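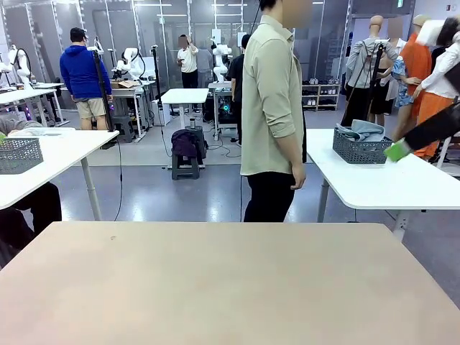

How do you teach a robot a job if you can't write code?

You do the job yourself, with the robot's arms following yours, and you do it enough times that the robot has something to learn from. You need patience and decent shoes. Code comes later and it's our problem.

2024-08-26
By the Jotura team

About Jotura

We're a small company. We show robots how to do things, by hand or by remote control, and we turn those showings into clean recordings that other people train on. Mostly clothes and household stuff. Folding, hanging, sorting, putting into baskets, taking out of baskets. A lot of baskets.

Started in June, in half a room, with 2 arms and a borrowed table. We've got more room now and more arms. Still never enough tables.

What we do all day

Two ways of showing a task, and we do both.

By hand. You take hold of the arm and move it. Good for short, slow things, like closing a drawer or setting a cup down where it belongs. You feel the weight and the stiffness of the joints so you learn fast what the arm can't do. Bad for anything with two hands at once, you run out of hands.

By remote control. Operator sits or stands at the controls, the robot copies. Better for cloth. Cloth is most of our work so most of our hours go here. It takes a new person a few days to stop fighting the delay and a couple weeks before the recordings are any good. Some people get it in an afternoon. No idea why. Gamers aren't always the quick ones, we had a former seamstress beat everybody.

One showing we call a take. A take has a start, a finish and a note. The note is one line: what went wrong, or "ok". We want the note even when it's ok. Especially then, becuase a blank note could mean fine or could mean somebody went to lunch.

For a simple task we aim for 400 takes before we hand anything over. Harder ones get more. The set we're proudest of stopped at 309, shirts out of a basket and laid flat, and the client told us to quit there and move on to pants. Fine by us. Everyone was sick of those shirts.

What we care about

Mistakes stay in. If the operator drops a sleeve and picks it up again, that's a take. We mark it, we keep it. A robot that's only ever been shown perfect folding has no clue what to do when the sleeve slides off the table.

Mess is good too. Garments go in the basket crumpled, different every time. New operators like to tidy up between takes. Please don't.

Different people, same task. Left handed, right handed, tall, short, in a hurry, not in a hurry. We rotate so no single person's habits take over a set. One of our early batches came from one operator only and the arm picked up a little shake at the end of every move, same as the person has. Took us a while to see it. We redid the whole thing.

No marathon shifts. Remote control wears out the shoulders and then the eyes. Breaks are on the schedule and you take them. Takes from tired people are slow and kind of jerky and we end up throwing them out anyway.

Our projects right now

Kassa. Laundry, start to finish, or as near as we can get. Basket to table, table to fold, fold to stack. Shirts are done, pants half done, fitted sheets not started and nobody is volunteering.

Elovus. Our own software for reviewing takes. Plays them back, lets you trim the dead time off the front, add the note, flag a bad one. It's plain looking. It works. We wrote it after losing an afternoon's notes in a spreadsheet that 4 of us had open at the same time. We get asked if it's for sale. Not yet, maybe, ask again next year.

Dressing and hanging. Newer, doesn't have a name. Getting a garment on a hanger, off a hanger, straight on a shoulder. Long sleeves are harder than dresses. Buttons are much harder than anything. Hand guiding doesn't help a lot with buttons so that's all remote, and slow.

Who we work with

Research groups, a couple of appliance makers, and Draritz, the repair shop that keeps our arms running and has been with us since the first week. They also make our replacement finger pads. Pads wear out quicker than you'd guess, denim does it.

If you send us a task we'll want to know:

- what the object is, and can you ship us a pile of them
- what counts as done
- what arm you'll be running it on in the end
- how much variation you want, and if you say "some" we will call you

We say no to a fair amount. Glassware with people standing close by, no. Anything hot, no. Anything where "done" can't be written down in a sentence or two, not until it can.

Typical timing is a week for a trial batch. You look at it, complain, we fix what you complained about, then the full run. Please do complain at the trial stage. After the full run it's expensive for both of us.

Working here

We hire operators a few times a year. No degree needed, no robot background needed. We'd like steady hands but that mostly comes with practice. What we really look for is somebody who can do the same thing for the fiftieth time and still notice that take fifty went different.

You'd start on hand guiding, simple pick and place, with someone next to you. Then remote on one arm. Then both. After that you choose, some stay on the controls and some move over to review, which is quieter and has chairs. Pay is hourly and the rate is in the posting.

Tryouts take around 2 hours. We give you a basket, a shirt and the controls and we watch. You'll be bad at it. Everyone is, and we're looking at how you are with being bad at it more than the folding.

Visits

Yes, if you write first. Groups of 4 at most, there's cables. Stay behind the tables when an arm is powered, and ask before you touch a garment because it may be set out for the next take. Students welcome. School groups we do in June only, when the schedule is lighter.

Questions go to the contact form. A person reads it, usualy the same day. If it's urgent put the word urgent in there, and if it's not please don't.

Recent

- Kassa: shirts finished, notes on the first set
- Hand guiding or remote? How we pick for a new task
- Elovus update: trimming, flags, faster playback
- Why we keep the dropped sleeves
- Finger pads and denim, with Draritz
- Operator openings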